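Is the Skosberg movie a sequel to the series or a reboot?

Asked by Sabina Kratochvíl
Category: TV and Movies - Animation
1,492 views, 3 answers

I watched all of Skosberg as a kid and I just saw that a movie is coming in June. The trailer has Kitura as a teenager again, but the last season ended with her grown up and running the lighthouse. So is this before the series, after it, or are they starting over? I don't want to rewatch everything if it doesn't count.

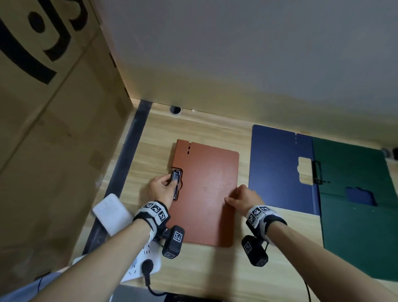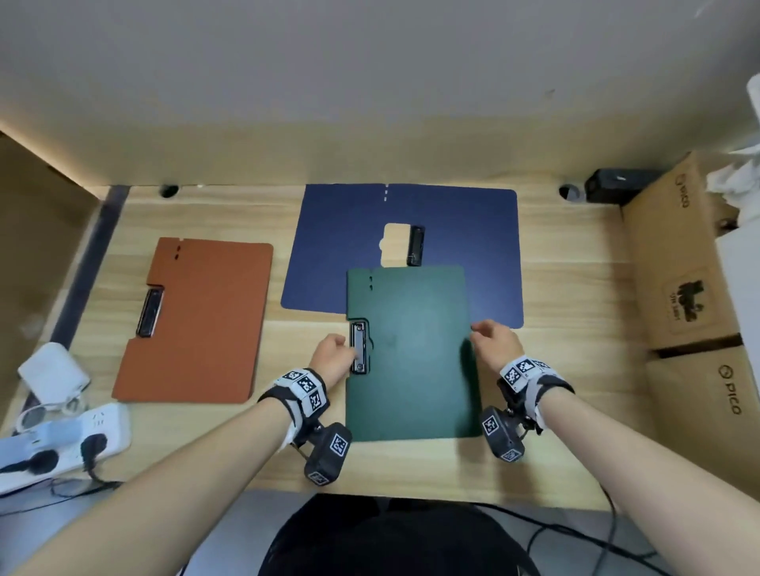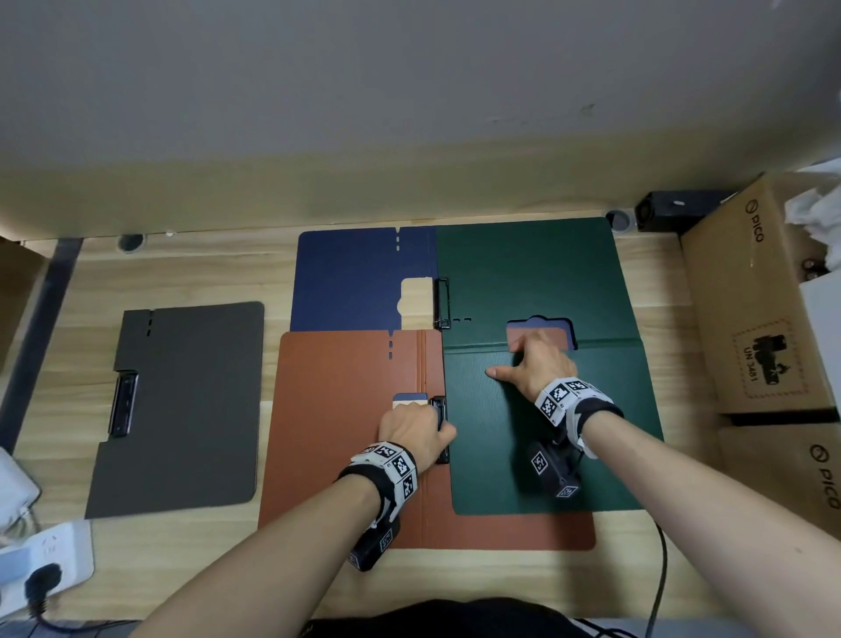
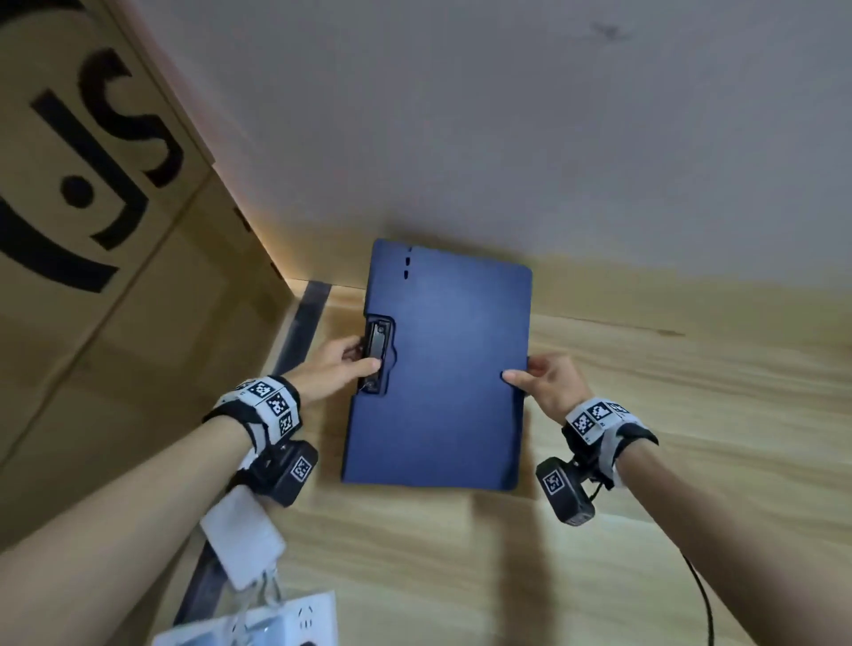
Also, is Awan in it at all? He isn't in the trailer and he isn't on the poster either. My brother says the voice actor retired, but he couldn't tell me where he read that.

Answer 1 (marked as helpful)
by Iveta Hubáček

It's a reboot, but a soft one. The writers are the same two who did seasons 1 to 3, and in the podcast they recorded for the fan club they said the movie retells the first season with a different ending. So Kitura is 14 again and has never been to the island. Nothing after the ferry episode has happened yet.

You don't need to rewatch the whole thing. If you want to catch the references, watch the first three episodes and the one with the flood - I think it's episode 9, but the numbering is different on the DVDs.

Awan is in it. He has a new voice actor and he shows up in the second half, which would explain the trailer. I don't know about anyone retiring. The old actor is credited as the harbor master, so he is still working.

Answer 2

reboot. they did the same thing with Gonum and it was bad. just watch the old one

Answer 3

The first answer is mostly right. One correction: the flood episode is number 10 in the original broadcast order and 9 on the DVDs, where the two-part opener was joined into one. Streaming uses the broadcast order.

There is also a short comic that leads into the movie. It's 200 pages, so not that short. I read it on Thursday and it covers how Kitura's family ended up on the ferry. It isn't required, and it does give away who the pilot is, so save it for later if you care about that.

Comment from Sabina Kratochvíl: Thanks, that covers it. I'll do the four episodes and skip the comic for now. Does the flood one make sense without the episode before it?

Comment from Iveta Hubáček: Yes, there's a recap at the start.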